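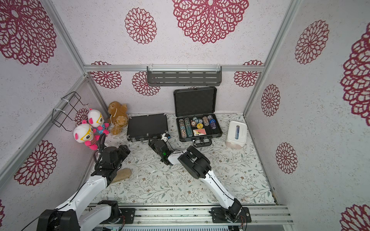
Tamara Kushnir asked whether insoles can go through the washing machine along with the shoes, and whether the dryer is safe if the heat is set to low. Both questions come up every April, when winter footwear gets put away, so the cleaning section below has been expanded.

Washing and drying insoles

Foam insoles should be washed by hand. Machine agitation tears foam at the heel edge and can lift a glued top cloth from its base. The dryer is not recommended at any setting. Low heat in most home dryers is still warm enough to soften adhesive, and tumbling creases the arch.

Remove the insole by lifting at the heel and pulling toward the toe. If it resists, it is glued down and should be cleaned in place with a damp cloth.

Mix one teaspoon of dish soap into a quart of lukewarm water. Scrub both faces with a soft brush, working from heel to toe. Rinse under the tap until the water runs clear. Press between two folded towels. Do not wring.

Dry flat on a rack, top side up, away from radiators and direct sun. Turn once after a few hours. Thin foam is usually dry overnight. Thick foam may need a second night. Press the heel with a paper towel before refitting; if the towel picks up moisture, leave the insole out longer.

Odor

Sprinkle baking soda over the dry insole, leave for 20 minutes, and brush off outdoors. For stronger odor, seal the insole in a bag with two tablespoons of baking soda overnight. Freezing is often suggested. It slows bacteria but does not remove them, and the smell generally returns within a few wears.

Leather-topped insoles

Do not soak. Wipe with a cloth dampened in equal parts white vinegar and water, then wipe again with plain water. Stuffing or weighting is not required unless the edges begin to curl, in which case lay a flat board over the insole while it finishes drying.

Trimming a new pair

Place the old insole on the new one, heels aligned, and trace the toe with a ballpoint pen. Cut outside the line first. Test the fit and take off a little more if the toe buckles. Cut only at the toe. Trimming the heel shifts the arch forward and cannot be corrected.

When to replace

Press a thumb into the heel and release. Foam that stays dented is finished. Other signs are cracks across the ball of the foot and a top cloth worn through at the big toe.

Maksym Ivanyshyn adds that the left and right often wear at different rates. Replace both anyway. A new insole beside a flattened one leaves the feet at slightly different heights.

Mark the date on the underside in permanent marker when fitting a new pair.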